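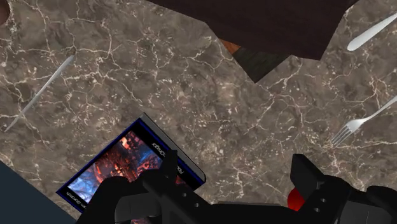
Shayne Baxter wrote under the last version that the readme told everything about the data and nothing about how to set up the cell, and could we please start with the gripper. We rewrote it in that order.

Cell: Dunstan, simulated
Scene set: Stamham tabletop (marble, cutlery, a book or card box)
Episodes: 1868
Held out for testing: 59

Setting up the gripper

Load the arm first, then the gripper, then the wrist camera. If the camera is loaded before the gripper, it keeps the old mount position and both fingers are drawn too low. Close the fingers fully one time and set this position as zero. Do it again after every change of the finger model – the saved zero does not carry over.

Flat objects

Check the contact margin before you run anything with the book or the cutlery. With the Nivcombe default the fingers stop above the table and close on air. We use a smaller margin, saved in the cell settings file.

Known problems

In 49 episodes the finger goes slightly into the tabletop. They are marked "contact" in the index and we did not remove them.
The Rallthorpe loader ignores this mark, so filter by hand.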